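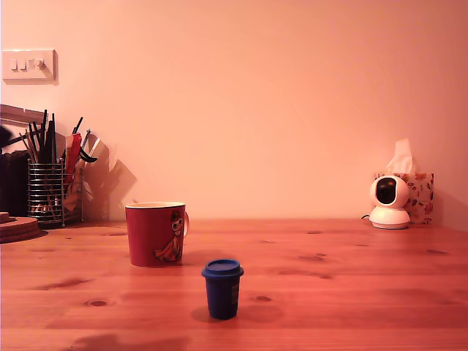 Pine table gone orange - sand it, or live with it?

Posted by kitchentablekat
572 views, 2 people following this

Hi all, long-time reader and I finally have something to ask! I have a pine table that lives up against the wall in our back room and does duty as desk, craft bench, breakfast spot and general dumping ground. I bought it secondhand from a shop in Tarport when we moved in, and I remember it as quite a pale thing. Over the years it has gone properly orange. The knots are dark too, and there are a few big ones right where you look when you sit down.

The wall behind it is a plain pinky beige that I picked myself and still like, but with the table in front of it the whole corner is starting to feel like the inside of a peach. My partner says it's cozy. I say it's 1994.

So, a few things I'm hoping somebody can help with.

Can I get the orange out without sanding the whole top? I've read about wood bleach, but I'm nervous of it in a room where we eat. If I do sand, will it just go orange again? And is there a finish that keeps pine pale and still stands up to hot mugs? We do have cork coasters, a whole stack of them at the end of the table, and everyone in this house puts their mug down next to the stack instead of on it. I include myself in that.

I don't know what finish is on there now. It's fairly smooth and water beads on it for a while, then it doesn't. The shop didn't know either.

Also (sorry, last one) I keep all the pens and pencils in a wire mesh holder on the table, and I'm worried about it scratching a new surface. It's stuffed so full that it gets dragged more than lifted. Any ideas for that?

I'm not in a hurry, but I have a free Saturday coming up and I'd love to at least start. Thanks in advance!

sawdust_and_tea

Hi Kat, I did almost exactly this with an old Mikkelsen table, so I can tell you what worked for me and what I'd skip.

First, find out what's on it. Get a cotton swab and some denatured alcohol and dab it on the underside of the top, somewhere there's finish. If it goes sticky, it's probably shellac. If nothing happens, try a dab of lacquer thinner (window open, gloves on). If that softens it, likely lacquer. If neither does anything much, I'd guess varnish or polyurethane. Your water beading and then giving up makes me think the finish is just worn thin, whatever it is.

Now the orange. Some of that is the finish yellowing and some is the pine itself, which darkens with light. Taking the old finish off gets rid of the first part, and a light sanding takes care of a lot of the second. I wouldn't bother with bleach on pine. I tried it on an offcut and got a patchy, slightly dead-looking result, and the knots stayed exactly as dark as they were. You won't shift the knots, so make your peace with those now.

What I did:

Stripped the top with a gel stripper, two coats, scraped with a plastic scraper so I didn't gouge it. Pine is soft and a metal one will bite.

Wiped it down the way the tin said and left it overnight.

Sanded with the grain, 120 grit and then 180. Don't press hard, and don't stop on the knots - they're harder than the wood around them and you end up with little hills.

Put on a coat of dewaxed shellac over the knots, the palest I could get. Knots can bleed through a water-based finish and it's a sad thing to see a month later.

Then three coats of matte water-based polyurethane, with a quick rub with 320 between each.

Stay away from anything oil-based if you want pale. It looks gorgeous on day one but it ambers, and you'll be back here asking again.

Will it go orange again? Some, yes, but slowly. Get a clear finish with UV protection in it and that helps. Mine was done three years ago and it's a bit warmer than it was, but I wouldn't call it orange. And move things around now and then! I had a tub of buttons that sat in one place all summer and it left a pale circle underneath.

On the mugs, matte poly is decent but let it cure before you use it properly. The tin will say how long, and double it if your room is cold. I put coffee on mine too early and there's a ring I have to look at every morning.

One Saturday will get you stripped and sanded if you start early. The coats will want evenings after that.

Marge from Alldale

Just stick felt under the pen pot. They sell it in sheets, cut a circle and glue it on. And throw out half the pens, they'll be dry.

I'd leave the table alone personally. Orange pine is nice and you could paint the wall for a quarter of the effort. A gray green would calm it right down.

hollowayfinish

Agree with most of what sawdust said, but before you strip anything, give it a really good clean. I use Arholm wood soap and warm water with a well wrung out cloth. Years of polish and kitchen grease can make pine look a lot darker than it is. It won't take you back to pale, but you might find you like it enough to stop there.

If you do carry on, check the color of your light bulbs as well. Very warm bulbs will turn any pine orange after dark, whatever you put on it. I swapped mine for a more neutral one and the table looked different that same night. Try it before you buy the stripper!

kitchentablekat

Thank you all so much! I'm going to do the cleaning and the bulb first, then the swab test underneath. Marge, I went through the pens and you were right about half of them. Felt is on the shopping list.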